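Small Blue Baskets from Rostby, Four Months In

I have bought a lot of storage over the years and most of it ends up storing other storage. So when I ordered a pair of the Rostby slotted baskets (the small rectangular ones, in blue) I wasn't expecting much. They had 429 reviews when I looked, and half of those were people arguing about the color.

Well, I love them! They're plain plastic, light enough to grab with one hand, and the slots mean the dust falls out the bottom instead of turning into that gray felt you get in a drawer. I use one for tools I want all the time and the other for whatever I'm sorting that day. Pliers go in nose first, handles up, and I can find them without looking.

Gripes? A couple. The rim is a little sharp at the corners – I ran a nail file over mine – and really skinny stuff like hex keys will poke through the slots. I also tried the Pistora version, which has a lid, and I took the lid off on day two and never put it back. Save your money there. 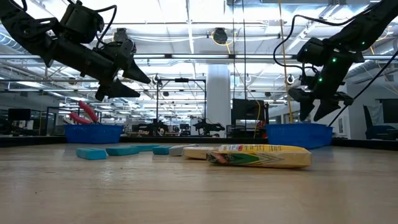 Bloxham, Tuesday, November 3, 2020

Quick update after clearing off the big wooden table. Two baskets toward the back with the sorting pile in between is still my favorite setup. Red handles sticking up out of blue plastic are awfully easy to spot, too. I'm getting two more in December, and this time I might try them under the sink.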